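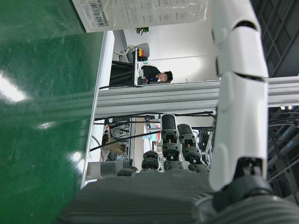
Speaker notes: Lambros Ververidis, Preltow
"The desk you come back to" (Saturday session, 32 minutes with questions)

Good morning, everyone, and thank you for coming in so early on a Saturday. I see some of you found the coffee, and if you didn't, it's by the stairs and there's plenty. (Wait for the back row to sit down.)

I'd like to talk about desks this morning, and mostly about shared workrooms, where one person is at a monitor, the next is on their feet all day, and everybody's things drift toward whichever flat surface is closest. I've worked in rooms like that most of my life and I'm very fond of them.

Start with the plant. I always start with the plant! When we moved into the Fragkou building, Makis Tsolakis carried one up the stairs before we had a single chair, and I thought he was out of his mind. But a bit of green against a white wall gives your eyes somewhere to go when you've been staring at a screen since eight, and people water it, and while they're watering it they talk to each other. (Tell the Bola story if they're laughing. Skip it if they aren't.)

Then the chair. Put it where a person can push back and stand up without bumping anybody. We moved ours three times the first November and I'd happily move it again.
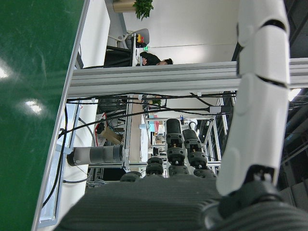
Now, cables, and I can hear some of you sighing already. I like a bundle that runs along a beam, up off the floor, and I like it tied loosely enough that you can pull one out without cutting the other four. At Drireck they had everything zipped so tight that changing a monitor took the whole afternoon. Lovely to look at, mind you.

A word on shiny tops. Glossy surfaces wipe down beautifully and they cheer a room up, but they'll throw the ceiling lights straight back at you, so walk around one in the evening with the lamps on before you settle where people will sit.

And cardboard boxes. Give every box a home by the end of the week, or write on it who's coming for it. Mine sat by the door until spring, so I'm in no position to scold.

(Pause here. Ask who has a box like that at work. Take three answers, then go to the floor plan handout.)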